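Forums Guides Tools Members Log in

Forums > Networking > Monitoring and Alerts

Search this forum Go

SNMP polling drops 38 switches every night. Is Rakdale to blame?

Percy Tello

We moved to Rakdale in June, mostly on the strength of a sales demo I didn't much care for. It polls 232 switches over SNMP v3. Every night a little after two, 38 of them go red, stay red for a few minutes, then come back. Nothing in the switch logs. Users never complain, but I get paged.

Rakdale support says it's "network congestion." I have my doubts. At that hour the only traffic is backups, and the links aren't close to full. Their other suggestion was to buy a second poller. Has anyone seen this, or am I being sold something?

Deolinda Prata

I wouldn't buy anything yet. "Congestion" is what vendors say when they haven't read the ticket. First find out what those 38 switches have in common. Same firmware? Same site? Same uplink as the backup server? If it's always the same ones, that tells you more than any dashboard.

Then run a packet capture on the poller across the bad window, filtered to UDP port 161. If requests go out and no replies come back, look at the switches or the path. If the requests never leave, the poller is stuck on something of its own – a database cleanup job would be my first guess.

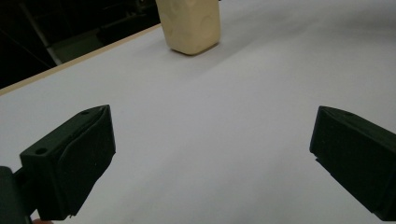
Gripper fingers and a cream block on a white tabletop

Check your timeout and retry settings too. A short timeout with one retry will turn any slow CPU on a switch into an outage. I'd try five seconds and two retries on one of the bad switches and leave the rest alone for a week. And make the alert wait for two failed polls in a row before it pages you.

Armindo Barros

Just switch to Jundero. We have 600 devices on it and never get false alarms.

Omid Dehghan

"Never" is a big word, and changing products won't tell him why the polls fail. I'd do the capture. Also look at when your config backup tool logs in. Ours hit the older switches at two on the dot and their management CPU sat at the ceiling until it finished. I moved the job and spread it over an hour – the red went away, and we kept the one poller.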